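13 March 2022, workshop, nursery fit-out

Cot rail jig again. Stollex clamps slip on the beech, put tape on the jaws, better. Cut 37 spindles, two split, tossed them.

Zemano paint on the test board, second coat went on thin. Needs 90 minutes between coats, I gave it less. Dont do that again. 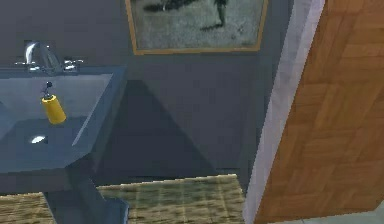
Toddler room gate

Latch height still 100 cm on the drawing. Skover hinge swings both ways, want one way only. Ask for the stop pin, part 189 I think, check teh catalog. 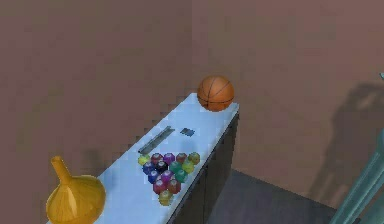

Gate gap at the wall side too wide for small fingers, add a strip. Sand it first. Same strip for the coat pegs corner.

Tkachenko order not in. Soft-close lids for the toy chests, need four.
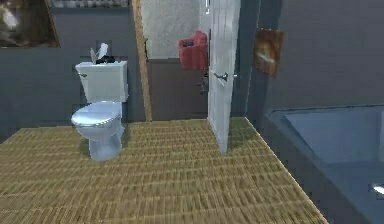
If no lids by July, use the old stays and drill finger holes in the chest fronts. Glue up gate tomorrow.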